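Olalier two-armed helper: six months in a family day nursery

Reviewed by Feng-yi Siu

I was sold the Olalier as an extra pair of hands, and I will say this for it, hands are what you get. There are two, on long silver arms, with two black fingers apiece, and they have been tidying at Cerari since January.

Cerari is a small nursery run out of a house, with 13 children on the books and a manager, Soledad Arancibia, who signed the lease on the machine before she told the rest of us. We had tried a Remine floor unit the year before. It ate a sock and went back.

So, the work. The Olalier does the jobs that used to fall to whoever was last out of the door: picking up bottles, shifting small things from one surface to another, putting soft toys where soft toys live. It is slow. I can clear a table while it is still making up its mind about the first item, and I have a bad shoulder. But I can't clear a table and change a child, and this is where it began to earn its keep.

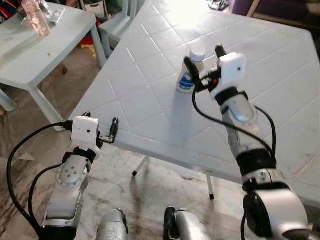 Grip is the best thing about it. We use a lot of light plastic containers with screw caps, the kind that go over if you breathe on them, and I expected a daily skittles match. In our first fortnight it knocked over plenty. After Soledad spent a long Monday with the settings it got much better, and I now trust it with anything that has a lid on. Without a lid, no.

Fabric it finds baffling. Bibs, muslins, blankets: it will pick one up, certainly, and then appear to have no further plans.

What the brochure skips is how the job changes around it. I used to tidy as I went, without thinking. Now I find myself leaving things in sensible places for the machine, pulling chairs out of its way and keeping the cables off the floor, all of which feels suspiciously like tidying. There is also a checklist, 27 lines long, to be gone through before it is switched on, and the children have to be out of the room, so its shift starts at six when ours is supposed to end. One of us stays behind with it. We take turns, and we are paid for the time, though only after a conversation.

On the good side, my hours bent over a low table have dropped, and so has the muttering. Two colleagues who were dead against it have softened. One of them says goodnight to it.
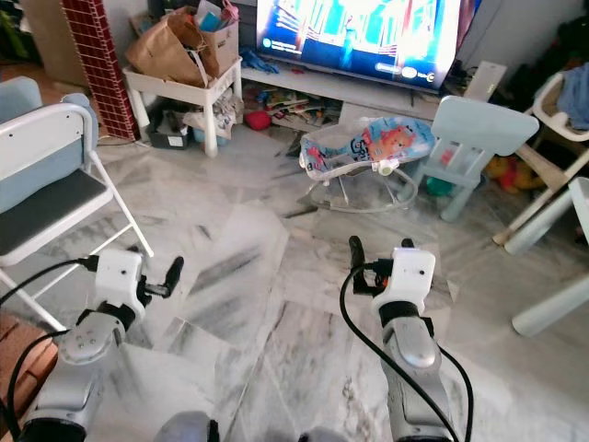

The living room, with the bouncer and high chair still out.

Big furniture is still our business. The Olalier doesn't fold, stack or drag, and I wouldn't let it try. We looked at the Caruso, which claims to do all of that, and the quote was some 100 pounds a week more. Soledad laughed and put the phone down.

Would I have it again? Yes, for a place with enough floor and a patient manager. If you are hoping it will get you home earlier, try it for a month first – and read the checklist before you sign.

Four stars for the arms, three for the manual, which has a whole chapter on carpets. We have tiles.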